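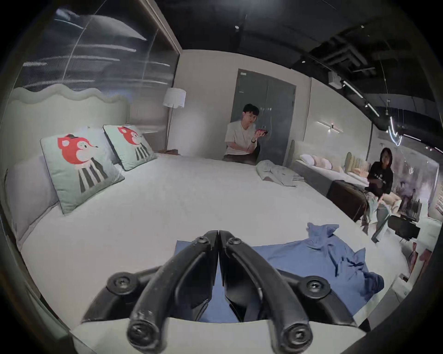 Lovport Textile Care Club — Bedding and Laundry board

Thread: White sheets going gray at 30 degrees

plonus36
Cotton percale, washed at 30 C since June. Grayish after 8 washes. Detergent dosed for soft water. Would a hotter cycle fix it?

Heidrun Nägeli
Check your hardness first. At 30 C a soft-water dose in hard water leaves soil and mineral residue in the weave. Go to 60 with a powder that contains oxygen bleach. Liquids don't have it.

skekine
Disagree on 60. Percale shrinks. I run 40 with a double rinse and have had no graying in over 2 years.
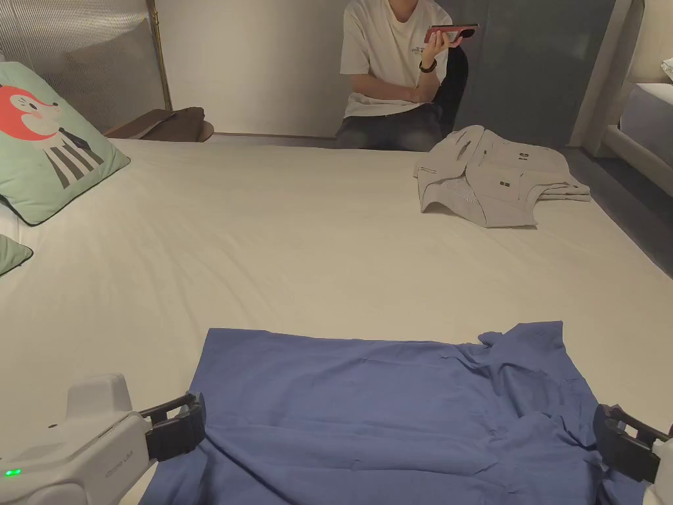
The rinse matters more than the temperature in my machine. I also keep colored shirts out of the white load, even old ones that stopped bleeding long ago.

Heidrun Nägeli
Shrinkage happens mostly in the first few hot washes — and in the dryer. What's your drying setting?

skekine
Line only.

plonus36
Strip test says hard. Powder ordered, will run one sheet at 60 on Sunday and measure it before and after.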